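5.3 Unplanned stop during the sorting runs

The arm stopped by itself three times in March while we were running the block sorting task. The first two stops were logged as operator error, which was wrong. I am writing up the third because it is the one we could trace.

The program, which we called Firska, had finished 438 moves that session. On the next one the arm came down over the board, slowed, and went into a protective stop a little above the wood. The screen showed a force limit fault. Nothing had been touched as far as either of us could tell. Birdie Kapoor hit the emergency stop anyway, as the lab rules require, and we left the arm where it was until the log was saved.

The log had 2846 lines. The force reading on the vertical axis had been creeping up since the morning — slowly enough that no single move looked bad. We had entered the tool weight once, at the start of the project, and then changed the clamp without entering it again. The controller was correcting for the old tool. With each restart the zero point was taken in a different pose, so the error moved around as well.

We entered the new weight, zeroed the sensor with the arm clear of the board, and ran 82 moves at reduced speed. There were no faults. This does not prove the problem is gone, and the full run should be repeated before Kokilano is tested on the same cell.

Changes made: the tool weight is now on the startup checklist, and a clamp change has to be signed off by two people. The speed limit stays on until the full run is done.

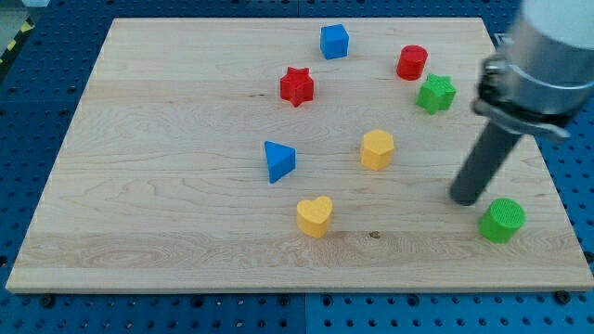

Figure 7. Arm over the sorting board with the toy shape blocks.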